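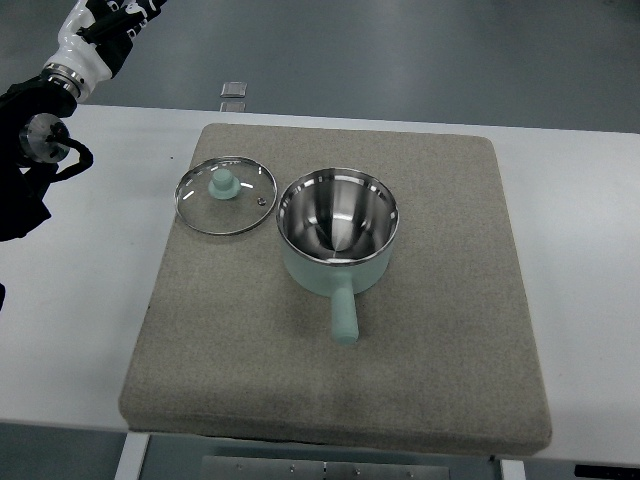

I have now read 100 posts about how everybody needs "one good small saucepan," and I have some doubts. Thread, because I've been arguing about this in the replies for days and I'd like to do it once.

First doubt: the word "good." People use it to mean expensive. A small saucepan has to heat soup, boil eggs, warm milk and make rice for one or two people. Water boils at the same temperature in all of them. If your pan is flat on the bottom and the handle stays on, you're most of the way there.

Second doubt: color. Mint green is everywhere right now. Cream was everywhere before that, and before that it was a sort of dusty blue. I have nothing against mint green. I cook with it most days. But look at a listing for a colored pan and count how many lines are about the color and how many are about the base. Pandis has a whole paragraph on theirs about "morning calm." The thickness of the bottom isn't given anywhere.

What I'd want to know before paying extra for color: is it on the outside only? On mine it is. The inside is plain polished steel, and that's the part that touches food. So the green does nothing for your dinner, good or bad. It's paint, or enamel, or whatever they call it this year, on the side you look at.

Someone (hi Imani Tillman) asked if the outside color lasts. I don't know. Anyone who tells you on the strength of a month's use doesn't know either. Mine went into service in April and it's now 12 Sep 2024. The color is fine. That is five months. Ask me in five years.

I will say that every colored pan I've owned before this one went brown near the bottom, on a gas stove, where the flame licks up the side. I'm told the new finishes are different. I was told that last time too.

Now the inside. Polished steel looks terrific in the store, all those curved reflections. Then you boil salted water in it and get white spots. Arvid Sjöberg wrote me a very long message saying this means the steel is bad. It doesn't. It's minerals and salt, mostly. A splash of vinegar, a few minutes, rinse. You don't need the special powder.

Rainbow stains, same deal. Heat does that. Vinegar again. I've seen people throw pans out over it.

Milk, though. Everyone who says milk doesn't stick to polished steel is either stirring the entire time or lying. Rinse the pan with cold water first and don't dry it, then pour the milk in, low heat. My aunt swore by this and I was sure it was nonsense. I've tried it both ways plenty of times and it does seem to help a little. "A little" is as far as I'll go.

Lids. This is where I get cranky.

Glass lids are sold on the idea that you can see your food. For the first minute, yes. Then it fogs up and you're looking at a gray circle. With rice you can sort of make out the bubbles near the edge. With soup you learn nothing. You end up lifting it like any other lid.

I still like a glass lid, for a dull reason. When it isn't on the stove you can lay it on something and see what's under it, so you don't set it down on a wet spoon or a pile of chopped garlic. I've done both with steel lids. That's the entire case for glass as far as I'm concerned.

The steam vent, that small metal-rimmed hole. The Drelow booklet says it "prevents boiling over." No. It lets out some steam. If the heat's too high, starchy water will foam up, push out under the rim and spit through the vent as a bonus. What prevents boiling over is turning the knob on your stove. Try it with pasta in a small pan and watch.

What the vent does do is collect gunk. Run a toothpick around it now and then. If you have never done this, do it tonight and tell me I'm wrong.

Plastic knobs on lids: I expected to hate them and I don't. You can usually pick up the lid without a towel if you keep your fingers on the knob and away from the steel rim. The rim gets hot. People complain about the knob when what burned them was the rim.

The limits are real, though. Don't assume a plastic knob can go in the oven. Check what the maker says about that exact lid, and if they say nothing, keep it out. Gerd Weidemann says hers has been in the oven "loads of times." Fine. I'm not taking my cooking advice from survivors.

Also check the screw under the knob. They work loose. If your lid knob spins, it isn't broken, it needs a quarter turn from underneath. Don't crank it, you're tightening against glass.

OK, trivets and pads, because that post got 1,318 replies and most of them were people telling each other off.

I use thick felt. Beige, speckled, square, big enough for a small pan and its lid side by side. I bought it thinking it was a gimmick for people with white tables. I have a white table. You see where this went.

In favor of felt: it's quiet. A pan on bare tabletop makes a horrible clack, and on felt it makes no sound worth mentioning. It doesn't slide much. The lid can lie there flat, knob up, without the glass knocking on anything.

Against felt: it drinks. Put a dripping lid on it and the drip goes in. Turmeric goes in forever. And "felt" tells you almost nothing. Wool handles heat pretty well. Polyester can melt. Plenty of sellers write "felt" and stop there, and when I asked Berge which one theirs was, they wrote back that it was "premium." That isn't a fiber.

So if you can't find out what it's made of, treat it as a place for a warm pan and a lid, and use cork or metal for anything straight off the burner. Dorota Gajewski says I'm being fussy. Dorota has replaced her table once already.

Someone also asked if you should lay the lid knob up or knob down. Knob up. Knob down and it rocks, plus the wet side is facing the ceiling, and then somebody drags a sleeve through it. I accept that knob up puts the condensation on the pad. See "it drinks," above. Tip the lid over the pan for a second first so it drips back in there.

Storage. I've seen the drawers with a slot for every lid. I've also seen those drawers six months on. For a small pan, flip the lid over so the knob points down into the pan and put the pair away like that. It takes up less height and the lid can't wander off. If you're worried about scratching the shiny inside, put a paper towel in between. I don't bother. A spoon will scratch it anyway.

The numbers people keep quoting at me: the Gedow roundup with 3,047 ratings, average close to perfect. I read a couple of pages of them. A lot were written the day the box arrived. "Haven't used it yet but so cute!!" counts for five stars, the same as someone who has burned oatmeal in it all winter. I'd trade the whole heap for ten people who've burned the oatmeal.

And for Joar Moen, who wanted a straight recommendation out of all this: use the small pan you've got. If it wobbles on the burner or the handle is going, get another with a heavy bottom and a lid that sits properly, in whatever color you like looking at. Press down on opposite sides of the lid in the store. If it tips, put it back.

Muting this one for the night. If you have the felt and you know for sure what it's made of, send me the label.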